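Diary, May: the night coach to Gruveck
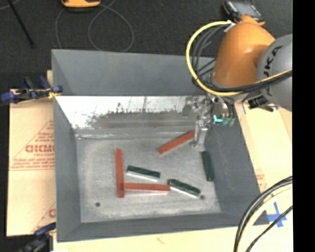

Monday. Departure was scheduled for 18.40 from the coach station at Trorelar, stand 12. I was there at 18.05. The stand display still showed the previous service, which had gone. A paper notice on the glass said that passengers for Gruveck should use stand 16 owing to resurfacing. Stand 16 had a different paper notice directing us back to stand 12. I stayed at 16, where there was a bench.

The ticket is a flexible single, bought on the operator's site, valid on any Udance service within the week. The seat reservation is a separate document with a separate reference. Both have to be shown. The driver's handset reads the ticket code but not the reservation code, so the reservation is checked by eye against a printed list. With a full coach this adds a good deal to the boarding time, and the timetable makes no allowance for it.

The coach came in at 18.52, to stand 12. Everyone walked across.

Luggage is loaded by destination: Gruveck on the near side, intermediate stops on the far side. The driver, whose badge read E. Collado, put a numbered tag on each case and gave the stub to the passenger. I prefer this to the method used on the day service, where cases go in as they arrive and the whole hold is emptied at the first stop. My case was tag 18. Weight was not checked. The conditions of carriage give a limit, but I have never seen scales at Trorelar.

Left at 19.14, thirty-four minutes down.

Seat 7A, window, nearside, over the front axle. Ride quality there is acceptable. The seats behind the rear axle pitch more, and the ones by the centre door get a draught whenever it is opened. Legroom is enough for me at normal recline. The socket under the seat worked. The reading light did not, and the one for 7B was aimed at my knees and could not be turned further. The seat beside me was taken by Aiman Entili, who was going to the same meeting on Tuesday and had booked without either of us knowing. He had the agenda on paper. We went through items two to five before the motorway and left the rest.

The first section is the old road along the river, with a 50 limit through the villages. Traffic was light. We lost a further six minutes at temporary signals outside the quarry, where the green phase lets four or five vehicles through and the coach was ninth. After that there is nothing to slow anyone down as far as the junction.

Motorway from 20.03. Dry surface, good visibility, a light crosswind on the viaduct. The driver held a steady speed and made no attempt to recover time, which is correct, as the limiter would not have let him.

Break at the services at 21.20, announced as twenty minutes. Soup and a roll from the counter. The hot food closes at 21.30 and the queue was mostly our coach, so the last few people got sandwiches from the fridge. Card payments were down at one till. There is a water tap beside the toilets, unmarked, which I note for next time.

The break ran to thirty-one minutes. One passenger had gone to the wrong side of the building, where a second coach in the same colours was parked. The driver did a head count twice, then went to look. I do not blame the passenger much. The fleet number is painted only above the windscreen and cannot be read at night from the side.

Slept from roadworks to roadworks. Woke at 23.10 when we left the motorway for the intermediate stop. Five off, two on. The far-side hold was opened, the cases were by the door, and we were away again in four minutes. That is the tag system doing its job.

The last part goes over the pass. The summit is at 800 metres and the road on the north side has been relaid since the autumn, with new barrier on the outer bends. The change in noise is considerable. On the old surface it was impossible to talk at the rear of the coach. There was mist from the treeline up and the driver came down to walking pace at the two hairpins. I had expected a longer delay here than we got.

Arrived Gruveck 00.51 against a timetabled 00.05. Forty-six minutes late. Of that, thirty-four were lost before we had moved, six at the signals and eleven on the extended break, less five made up somewhere, I think at the intermediate stop, where the timetable is generous. The delay compensation begins at sixty minutes, so no claim.

The local bus had finished. Frøydis Björklund had offered to collect us and had been following the coach on the operator's map, which put us at the services until nearly midnight. She had sensibly ignored it and telephoned Aiman. Ten minutes by car to the guest house. Key in the box by the side door, code as sent.

Points for the return. Book the reservation at the same time as the ticket, if the site permits. Same side of the coach, one row further back, for the light. Take food. Ask Severino Miranda whether the Thursday service still calls at the hospital stop, as the leaflet and the website disagree, and the leaflet is the newer of the two.

Case unpacked, one shirt creased. Bed at 01.40. Alarm set for seven. The meeting is at nine and Jae-in Noh has the projector lead.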